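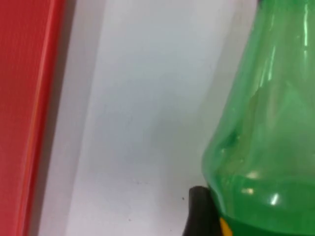 Red on the left, green on the right, white in between.

Igor Bednárik came down to the canteen at twenty past six, before the lights in the corridor were on. He had the keys in one hand and the list in the other. The list said trays, bottles, chairs, cups. Pešek had written it the night before and had underlined chairs twice.

Uromex was closing the Tadlow office at the end of December. There would be a lunch, and after the lunch there would be a bus to Ekbridge for anyone who wanted to see the new building. Igor had already seen the new building. It had a canteen on the third floor with a machine that sold sandwiches. It did not have a kitchen.

He put the list on the windowsill and weighed it down with the keys. Then he wiped the first table. He had wiped that table most mornings for eleven years and knew where it dipped. A spill at one end would run to the wall and sit there until it dried, so he always started at the wall.

The bottles had come from the wholesaler on credit. He had asked for 100 and they had sent 100, which surprised him. They were stacked in the cold room in their plastic wrap. He cut open the first pack and carried two out under his arm, and he took a red tray off the pile by the hatch.

The trays were older than he was in the job. There had been 300 of them once, when the factory side was still running and people ate in two shifts. He remembered the noise they made going into the rack. Now there were 195. He had counted them for the inventory, and a woman from head office had called him to ask where the rest had gone.

"They break," Igor had said.

"All of them?"

"Not all of them. There are 195."

She had written something down. He heard the keyboard. 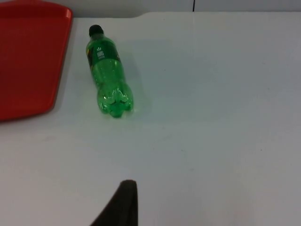
One bottle on its side, next to the tray.

He tried it a few different ways. Pešek wanted a tray at each place with a bottle and a glass on it, and the food to come later. Igor thought the food should go on the tray and the bottle should go on the table, where people could reach it. He put a bottle down on its side to see how much room it took, and he watched to see if it would roll toward the wall. It stayed where it was.

He sat down for a minute. It was still dark outside and he could see himself in the window, and behind him the hatch with its shutter half up.

His first week at Tadlow he had dropped a full tray in front of the whole second shift. It was soup. People clapped, the way they do. A man from the loading bay got up without saying anything, fetched the mop, and did the floor while Igor stood there with his sleeves wet. Afterward Igor went to thank him and the man said the floor needed doing anyway. They ate at the same table after that until the man retired. Igor had meant to invite him to the lunch. He had the number at home in a drawer, on the back of a gas bill, and every evening for two weeks he had thought about it and then made dinner.

He got up and pushed the chairs in.

Pešek came at seven with a box of paper napkins and his coat still buttoned. He looked at the table for some time.

"I said on the tray," he said.

"There won't be room for the plate."

"The plate goes next to it."

"Then what's the tray for?"

Pešek put the box down. He took off one glove and then seemed to forget about the other. He said that head office had approved 800 for the lunch, for everything, and that the trays were to be sent to Ekbridge afterward.

"They don't have a kitchen," Igor said.

"I know they don't."

"They have a machine."

"I know what they have, Igor."

Neither of them said anything for a while. The cold room hummed. Then Igor set a bottle upright toward the far end of the tray and left another lying on the table beside it, so that Pešek could see both and choose.
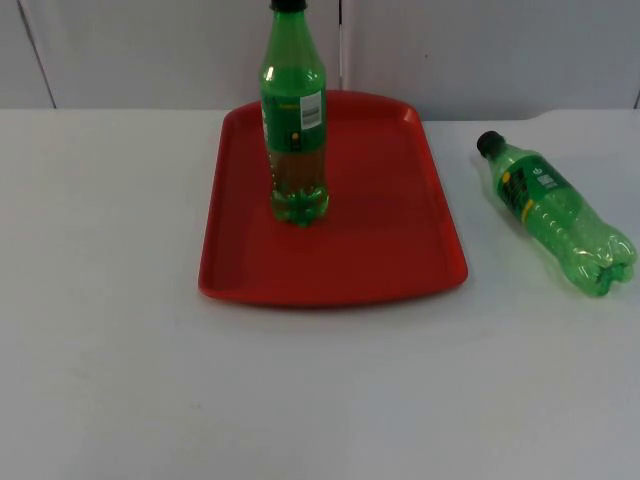
Pešek said that his mother had always kept the drinks off the tray, because one knock and you had lost the whole meal, and that she had been a waitress for thirty years and ought to have known. He said it to the table more than to Igor. Then he said all right, off the tray, and took off the other glove.

They did the rest of the first row together. Pešek was slow and lined everything up with the edge of the table. Igor went behind him with the napkins. By half past seven the corridor lights were on and somebody upstairs had started moving furniture.

"Is there anyone you want to add?" Pešek said. "I have to give the final number at nine."

Igor folded a napkin and put it down.

"One," he said. "I have to go home and find the phone number."

"Go now, then."

He took his keys off the windowsill. The list slid off after them, and he picked it up and gave it to Pešek, who crossed out bottles and went to get more chairs.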